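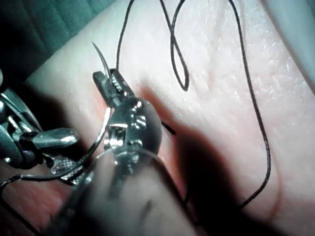
Does a small-town hospital get better when a bigger one takes it over?

Sometimes, for a while, and mostly in the parts that show up in the annual report.

I have been reading annual reports from the Rinden health district since January, which is a dull way to spend a summer, and the word that keeps turning up is "access". Access went up after the merger with Plonora. Access went up again when the maternity beds closed. At that point I started to wonder what was being measured.

What was being measured, according to a footnote, was appointments offered. An appointment offered in Plonora to a person living in Rinden counts as access for Rinden. The drive does not appear anywhere. Neither does the person who looks at the fuel gauge and decides the knee can wait another year.

The case for merging is not silly. Surgeons who do an operation often tend to be better at it, and a theatre that sits dark three days a week still has to be cleaned, staffed and insured. Rinden's old surgical list ran to 880 procedures in its last full year. Plonora's ran to 2274. If you were drawing lines on a map from a desk in the capital, you would draw the same line the ministry did.

The trouble starts with the savings. The consultants, a firm called Canpolat, promised the merged service would pay for itself within 5 years. Their report has a handsome chart on the cover and a thin chapter on transport. It assumes a patient travels with a family member who has a car and a day to spare. Anyone who has sat in the Rinden outpatient waiting room could have told them how often that is true, but the report lists no visits to the waiting room.

So where did the money go? Some of it went to Folent, the booking system, which was meant to bring the two sites together and now needs a help desk of its own. Some went on locums to cover the emergency department after the permanent staff moved to be nearer the larger hospital. Some, I suspect, was never there. Savings of this kind have a habit of being counted when they are announced and not again.

Defenders of the plan like to point out that 1000 people signed a petition to keep the old wards, and that most of them had not used those wards in years. Fair enough. I haven't used the fire brigade in years either, and I would still sign.

The district says a full review is coming. It said that in the last report as well, on nearly the same page, above a photograph of the same car park.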